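Neven: keeping a hand-held gripper rig in calibration

The Neven rig at Trumo is a pair of hand-held grippers used to record demonstrations for a robot arm. Corey Ormsby maintains it. The service log stands at 2,066 recordings, and most of its entries concern cables and markers.

Each shift begins with a calibration check. Ormsby places each marker cube on a jig and compares its position with the stored value. An error above 2 millimeters means the cube is removed, its mount cleaned and the screws tightened again. Finger pads are replaced every 6 weeks.

"A worn pad changes the grip before it looks worn," Ormsby says.

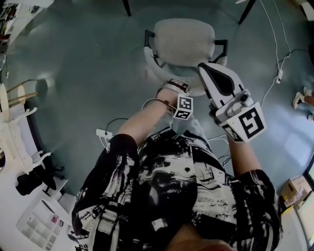 Cable routing causes more downtime than the markers do. Connectors loosen when the operator turns, so the leads are checked before every session. In work on an upholstered chair, both arms reach forward and the cables trail down beside the operator, with a power strip on the floor close by. The larger cube sits at the base of the gripper, and its faces have to stay clear of the leads. Ormsby replaces any lead that drops signal twice in one shift.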